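When the Gripper Won't Let Go

The fault report from the Fandholm laundry was one line long: "Arm 2 stopped, holding sweatshirt." It was logged at 4:30 in the morning, and it took the people who run the folding line most of a month to agree on what it meant.

Fandholm handles clothing for uniform rental companies and secondhand sellers. Clean garments come off a conveyor, and two robot arms pick them up, shake them out and lay them on a folding table. The arms were installed by Dondirlow, a small integrator that had spent years moving boxes and trays before it took on cloth. The grippers came from another supplier, Mimotgate. On a good shift the pair gets through 900 garments.

Boxes are easy to be wrong about. If a gripper closes on a box a half inch off center, the box usually comes along anyway. Cloth has no fixed shape, and the part the camera picks as the best place to grab may have a second layer behind it, or a cuff, or a loop that swings inward as the jaws close. The software at Fandholm was tuned to prefer thick folds, which slip less. Thick folds were also the ones that caused the trouble.

After the 4:30 stop, the night shift followed the written procedure. They pressed the reset, the arm tried to open, the motor current spiked and the arm stopped again. They tried this four times. On the fourth try the finger moved a little, the sweatshirt came partway down, and a worker reached in to pull it free. The finger moved again while her hand was on the sleeve. She had a bruised knuckle and went back to work, and the injury was not written up until the next afternoon.

That delay bothered the plant's safety staff more than the stop did. A jam is a maintenance matter. A hand near a loaded gripper is something else, and the reset procedure had more or less invited it.

When Dondirlow's technicians went through the arm's records, they found that the motor had been working harder than it should for weeks. Cloth was getting past the finger pads and into the space between the jaws, close to the moving parts. Most of the time it pulled out again on release. Sometimes it left lint behind. Every so often a fold went in far enough to be pinched, and the drive then had to push against the garment to open.

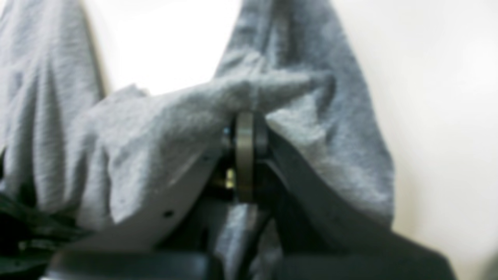 A packing supervisor at Mercado, a clothing reseller that runs a similar line, said gray sweatshirts had given her crew the same grief all winter, and that they had stopped trusting the reset button long before anyone from engineering came to look. Her crew cut the power and turned the drive by hand, she said, and if that failed they used scissors.

The scissors are not a joke. A ruined sweatshirt costs a few dollars. Fandholm had been treating each stuck garment as something to be saved, partly because the line's performance was judged on damaged goods as well as speed. Workers knew that a torn item would show up in the shift numbers and a reset would not.

The first fix changed that. Damage from a jam no longer counts against the shift, and resets do. A second reset on the same garment now locks the arm until the power is off and the stored force in the gripper has been released. The lock adds 30 seconds to each jam. The night crew complained about it at first – the conveyor keeps filling while they wait – and the plant agreed to stop the belt automatically when the lock comes on.

The gripper itself took longer. Mimotgate supplied a flexible guard that covers part of the gap between the jaws. The first version frayed and shed threads onto white shirts, so it was pulled. The second, made from a stiffer material, has been on both arms since March. Dondirlow also changed the grasp software so that it looks for a single layer near an edge and gives up sooner if the motor current climbs while closing. The arms now drop more garments than they used to. Those go around the conveyor again.

Jams have not gone away. Drawstrings still get in, and the guard does little about them. Hooded garments are sorted out by hand before they reach the arms, a job the line was supposed to remove.

The injury form at Fandholm has been shortened to one side of a page, and it hangs on a clip next to the reset button.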